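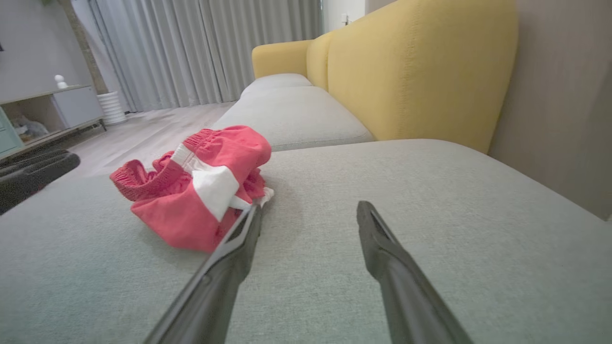 Progress report to the Guthrie fund, Nov 29, 2020

Household tidying support, Drudholm

In November we continued the work in the shared living rooms at Drudholm. The grant paid for laundry bags, labels and wall hooks, and also for the hours of our two helpers. We visited 31 homes, of which 15 were new to us.

Most of the time went to clothes left on sofas. In the first plan we wrote that the bedrooms would need the most help, and this was wrong. Families sit, change and fold in the same room, and the sofa becomes the place where everything waits -- shorts, towels, school shirts. The long seat of a corner sofa is usually filled first. We now begin each visit there, and the clothes are sorted before any furniture is moved.

The laundry bags were ordered from Uson and came nine days late. We borrowed bags from the Wuvura centre until then, and these have been returned. The labels do not stick well on woven fabric, so we tie them on with string.

Spending this month was 285 pounds from the 600 agreed for the autumn. The receipts are attached in the second file. We have not yet bought the folding boards, as the helpers prefer to fold on a table.

For the next period we ask to move the money for the boards to extra hooks. Three families have asked also for a short written guide on sorting by colour, and we will send you the draft before printing.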